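6. Adjusting the belt on the Haberkorn 160 bench conveyor

Read this section through before you start. Belt adjustment takes 5 minutes once the guards are off. You will need a hex key and a steel rule.

CAUTION: Unplug the power supply before you touch the belt or rollers. Turning the speed dial to zero does not cut power to the motor.

6.1 Setting the tension

1. Clear the belt and wipe it with a dry cloth.
2. Loosen both tension screws at the end roller by one full turn.
3. Tighten the screws in turn, a quarter turn each, until the belt can be lifted roughly 5 mm at the middle.
4. Plug in the power supply and run the belt empty at low speed for 30 seconds.

Note: A new belt stretches during its first week. Check the tension again after 30 hours of use.

6.2 Tracking

1. Run the belt at low speed and watch the edge nearest you.
2. If the belt moves toward one side, stop it, unplug the supply and tighten the screw on that side by an eighth of a turn.
3. Repeat until the belt stays centered – small changes take a few seconds to show.

CAUTION: Do not push the belt over by hand while it is moving. 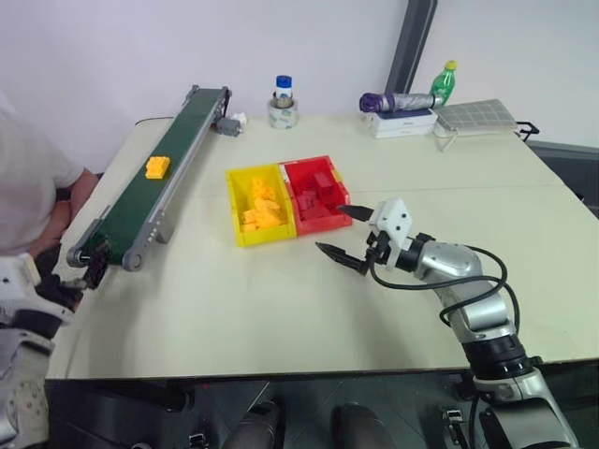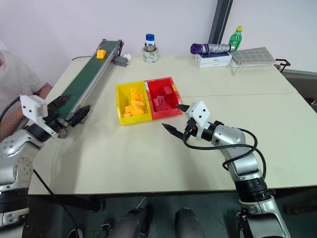

Tracking should be checked once more under load before the conveyor goes back into use. Choose something light with a flat base, so that it will not roll or tip. A single toy-sized block, like the yellow one on the green belt in both pictures, is enough for a short unit. Set it down midway between the side rails and let it travel to the end roller. If it drifts toward a rail, go back to 6.2. If the belt slips under the load, go back to 6.1. Replacement belts are listed in section 9 under part 682.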